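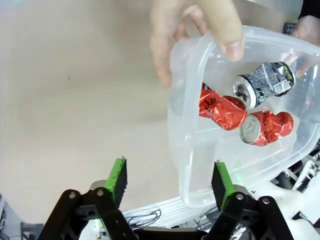 Crushed cans in a clear plastic tub.

Carkcombe Juniors — football grant, progress report to the Lardale fund, November

Quick one as the season is in full swing, fuller accounts to follow.

Teams. 13 sides now running, under-sevens up to the women's first team. The walking football group has moved to mornings, numbers better for it. Under-twelves girls top of their table at the break, under-fourteens struggling a bit, short of a keeper.

Money. 4,000 received in full, 1,386 spent so far. Mostly pitch hire and goal nets, plus the deposit on the winter floodlights. Kit order is in with Valdovinos but they have pushed delivery back again — now promised before the cup tie. Will chase.

Pitches. Bottom pitch waterlogged twice, both games switched to Nerkport at short notice. They did not charge us, which was good of them. Drainage quote still outstanding. Top pitch fine, lines redone.

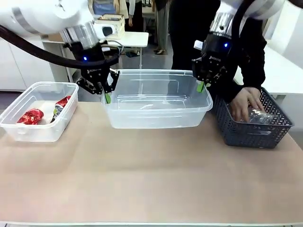 Two robot arms at the tub.

Coaching. Nearly 20 parents came to the touchline evening, more than we planed for. Level one course booked for the spring, places still to be filled. First aid certificates all up to date bar one.

Still to do: away travel for the cup, new corner flags, referee fees for the second half of the season. May need to move a little from the travel line to cover refs — please say if thats a problem. Next report after the spring fixtures are out.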